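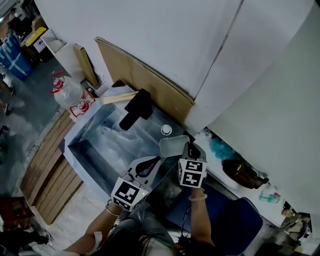
A small lid, held just above a clear-walled box on the counter.

News > Software > Releases

Cirkik 3 is out today, and I'm so happy to finally say that! I'm Sorcha Drummond, and I started this little terminal text editor because I wanted split windows without a 60-page manual. Version 3 closes 264 bug reports and adds proper undo history - you can even step back after a restart. Adi Lumenta rewrote the search, so it now skips through giant log files without freezing (mine has 3,823 open tabs' worth of junk in it). Cirkik is free for Linux and macOS, and the Windows build follows in June. Write to me at the Karkholm office with questions!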